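February - Rocío Soler

We use cookies to remember your reading settings. Accept / Manage

4.2 Surface material and reported comfort

The household survey in Lerkstead and Tevasden returned 3,658 usable forms, of which 2,724 came from people who worked at home on at least one day a week. Respondents named the main material of the surface they used most and scored it for comfort, noise and ease of cleaning.

Wood scored highest for comfort in both towns. The gap was widest in Tevasden, where many homes are poorly heated and people disliked resting their arms on glass or metal in winter. Noise scores followed the same order - wood first, then laminate, then glass. Cleaning scores ran the other way, and stained or scratched wood was the most common complaint in the free-text answers.

Tops made up of joined strips (Figure 3) were recorded separately from single boards. Their comfort scores were close to those of single boards, but owners were more willing to sand and oil them. We did not ask about the age of the table - an omission that limits what can be said about wear.

Figure 3. Tabletop of pale wooden strips running horizontally, with black rails along its sides.
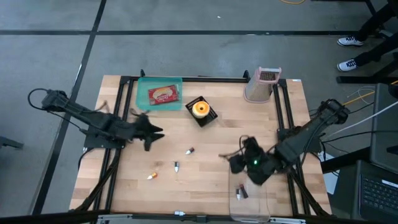

Moleo wrote in reply to the draft that the comfort scores probably mix up material with room temperature, and that 18 homes measured with a thermometer would settle more than another 2,000 forms.

Related items
Desk height and back pain in shared homes
Oil or varnish? Upkeep of kitchen tables
Noise in small rooms: a second survey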